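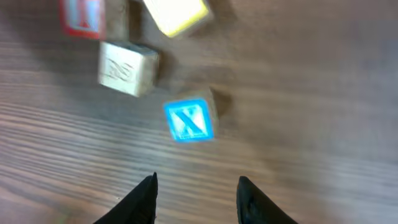

The hardest part of the build, its owner says, was deciding where the fingers should stop. He works on a two-arm tabletop rig in a shared workshop in Orkusley, and he has spent most of the winter on the last few inches of travel above the table. The test pieces are wooden alphabet blocks. From the wrist camera, a block such as the blue X shows up between the two black fingertips and well ahead of them, with bare wood in the gap, and the software has to work out how far the hand still needs to go. "The camera sees the tips and the block at the same time," he said. "I mounted it so that it would. If the tips drift out of view, I have lost my reference and I stop the run."

He builds in the evenings and on Saturday mornings, when the laser cutter is booked by others and the benches are quiet. By day he repairs packaging machines. He asked that his name be left out, as his employer has rules about side projects.

The control software is his own and goes by the name Lirell. It runs on a used desktop computer under the bench and logs every attempt. At the time of our talk the log held 913 grasps, of which 856 were marked good. He does not put much weight on the ratio. "A good grasp in the log means the fingers closed on something and the current went up," he said. "It doesn't tell you the block was held square. I have to check that by eye, and I haven't checked all of them."

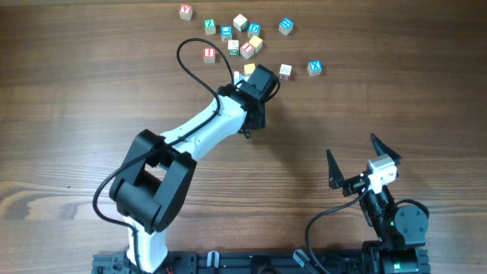

Lighting has given him more trouble than the motors. Blocks with colored faces throw a shadow on the wood, and an early version of the detector took the shadow as part of the block. It placed the center too far to one side, and one finger came down on the top face. He tried a diffuser sheet, then a second lamp, and in February settled on a fix in software that ignores dark areas touching the base of a block. "It works on this table," he said. "On a black mat it would fail. I don't own a black mat."

Plain wood faces are the other weak point. A colored border gives the detector a clean edge to fit. A cream face on a brown table gives it much less, and motion blur takes away part of what is left. His answer was to make the arm wait before each picture used for measuring. The pause is 30 milliseconds, set by trial. Frames taken while the arm is moving are kept in the log but are not used for position.

The cables were rerouted twice. In the first layout they were tied close along the links, and a connector worked loose after a long session. He now leaves slack in them. "A loop looks untidy, but it bends over a long length," he said. "A tight cable bends in one spot, and that is where it breaks."

Both arms bolt to one slotted rail. He calls the rail assembly Polat, after the label on the bin where he found the first length of it. Sharing a rail fixes the distance between the bases, so a calibration can survive the rig being carried to a different bench. He still repeats the calibration after every move. It takes 46 seconds.

Asked what comes next, he named a handoff, in which one arm lifts a block and passes it to the other. The planner for that is a separate program, Gillari, and so far it has only run in simulation. "The paths are fine on the screen," he said. "I want a current limit on both grippers before I let them hold the same block." The parts for the limit board are on order.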